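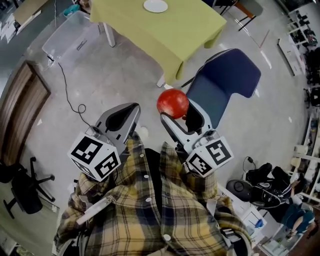

Dimas Ong commented: check your league's registration deadline first, then worry about the player. A free agent still has to be on the team sheet by somebody's cutoff, and every league I've played in had a different one.

Home Forums Soccer Clubs & Leagues Ask Log in

Tags: free agents, amateur leagues, registration, late signings

Can we sign a center back who's out of contract after the window shuts?

Retno Wattimena
May 21, 2025

Hi all! I help run the men's first team at Trutov Athletic, in the second division of the Trindine League, and we may have stumbled on the best signing we've ever made. He's a left-footed center back, very calm, great in the air, and he spent two seasons at Clegg Rovers on one of their semi-pro deals. It ran out and they didn't renew. He trained with us twice and our strikers came off looking like they'd been through a car wash, in the best possible way.

The problem is the date. Our transfer window has closed and we still have four league games and a cup semifinal to go. Our manager, Hakim Sopacua, says a player without a club isn't a transfer at all, so the window doesn't matter. Our club secretary thinks it does. They've been going around in circles in the group chat for a week and I'd love to walk in with a proper answer.

Also, he was sent off in his last game for Clegg. Does a ban follow him if he changes clubs? And does he count for the cup if he's good for the league? We're two points off a promotion place and I really, really want this to work!!

3 answers | 19 comments | 77 shares

Arash Azimi

Love this, good luck to you! I did registrations for Jekton Town for six seasons and we had this come up almost every spring.

Hakim is probably half right. In a lot of amateur leagues the window covers moves from one club to another, and a player with no current registration is handled separately. The catch is the word "registration." His deal with Clegg can be finished while his name is still sitting on their list, and if it is, the league may treat him as a Clegg player. Ask Clegg for a written release with a date on it. The date matters! We once had a winger whose release was signed two days after the window closed, and the league read that as a late transfer and turned us down. He watched our last five games from behind the goal with a bag of chips, poor guy.

Then look for a second deadline. Plenty of leagues have a final date for new registrations of any kind, and it's often tucked away in the part about end-of-season fixtures. If you're past that one, being a free agent won't help him.

On the red card, assume the ban goes with him until someone at the league tells you otherwise in writing. Suspensions usually stick to the player. Find out how many games it was and whether any have been served.

The cup is its own animal. Read the cup rules separately, and ask him if he played in an earlier round for Clegg, even for a minute off the bench. That would make him cup-tied in most competitions.

Email the league registrar with all of it in one message and keep the reply. A left-footed center back who's good in the air, though! I'd be up all night reading rulebooks too.

Helpful (70)

Ikhsan Rahman

we just put our guy on the sheet and no one said anything. great player, scored a header on his debut, best day of our season

Helpful (1)

Arash Azimi

Ikhsan, I'm glad it worked out, but please don't do this, Retno! We lost three points over an ineligible sub one November and it still stings. With promotion on the line the other clubs will be reading your team sheets very closely.

Hakim Sopacua

Hakim from the question, hello! Found the rule. Free agents are allowed after the window, but the form has to be in seven days before the last league game, so we have time. Release letter requested from Clegg this morning. He has one game of his ban left to serve and he did play in the cup for them, as a sub, so the semifinal is out. Four league games, three with him in the back line if the form clears. I'll take it!

Helpful (19)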